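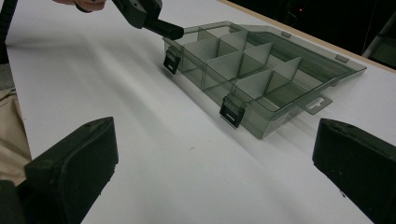 Divider box with the lid open, seen from one of the two hand-held grippers.

Brustlow Box Episodes, known issues and data card
Last revised July 14, 2020

Thank you for stopping by! If you are about to train on this set, please read the part on the clock fault first, as it cost our friends on the Pirzada project a good stretch of April and we would hate for it to cost you the same.

What went wrong
Each gripper keeps its own clock, and the two are meant to be matched at the start of every episode. In release 4 the matching step could fail without a word. The recording carried on happily, the files looked fine, and the left and right finger widths slowly drifted apart, by as much as 200 milliseconds in the worst episodes. That may sound small, but on a task like opening a latch or setting a small item into a cell

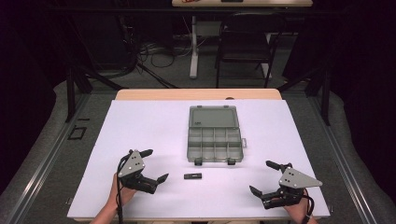

it is plenty to teach a policy that one hand lets go before the other has arrived. The policy trained at Brurdale did just that, and kept closing on the rim of the box hard enough to trip the force stop.

What is affected
Out of around 3000 episodes, 94 are bad. They are listed in bad_clock.txt, and the Esley loader skips them by default (if you wrote your own loader, please skip them yourself). The video is sound in all of them, so they are still welcome in vision-only work.

Still open
We have not repaired the old timestamps. A resync script is in the tools folder, but it is young, so do check its output by eye before you run anything on a real arm.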